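Frequently Asked Questions: Kidton Hand Gripper Kit and the Ultulgate Recording Service

We receive many letters from persons who consider the Kidton kit for the first time. I collected the answers in one place. If something is missing, please write to Sushil Bhardwaj at the service desk.

What do I receive in the kit?

You receive one hand gripper, already assembled, with the finger pads fitted. Inside there is also one spare set of pads, a small hex key and the printed guide. The second gripper is ordered separately, or you can take the pair, which has its own price.

How much does it cost?

The single kit is 482 euros. The pair with the full Ultulgate service is 1,777 euros. In this price we include the file checking and one video call with our trainer, Stefaniia Symonenko.
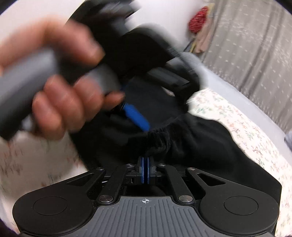
The pads are the part you will replace most often, so please learn to do it early. The old pad must be pulled from the top to the bottom, slowly, and the glue must be cleaned before the new one goes on. We deliver the pads only in blue, the same as on the fingertips just over the gray grooved plate. Customers ask sometimes for black pads, but against the black fingertip backing it would be harder to see where the pad ends. A pack of 20 pads is sold in the shop.

Do I need a special room or a table?

A usual home is good for us. We ask for steady light and enough place to move both arms. Soft things such as clothes and bed covers are welcome in the recordings, because many of our clients want their robots to learn folding and picking up of cloth.

How should I hold it?

Hold the handle firmly but not with force. If your hand is tired after a short time, probably you press too strongly. Make the movement a little slower than you are used to. Fast turns give blurred pictures and our checker may return the file to you. 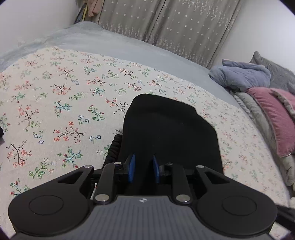
How long is the warranty?

The warranty is 2 years from the day of delivery. It covers the arms, the links and the pivots. The pads are not covered, as they are wearing parts.

Can I use the recordings for my own robot?

Yes. The files belong to you. If you ordered the service, we keep a copy only until the checking is finished, and after that we delete it. Corentin Leblanc wrote a short note about the file format, which you can ask for by e-mail.

The gripper closes but does not open completely. What is wrong?

Most often there is thread or hair in the links. Remove it with tweezers and try again. Do not put oil. If it did not help, send the unit back to us and we will look at it. In December the repair takes longer than usual.

Do you rent the kit?

At the moment only to schools. Please contact Frøydis Holmgren with the dates you wish.

Last updated 26 Feb 2022

Related items
Kidton Replacement Pads, Pack of 20
Dindow Wrist Strap for Hand Grippers
Awasthi Carrying Case, Double
Ultulgate File Checking, Single Order
Kidton Printed Guide, Second Edition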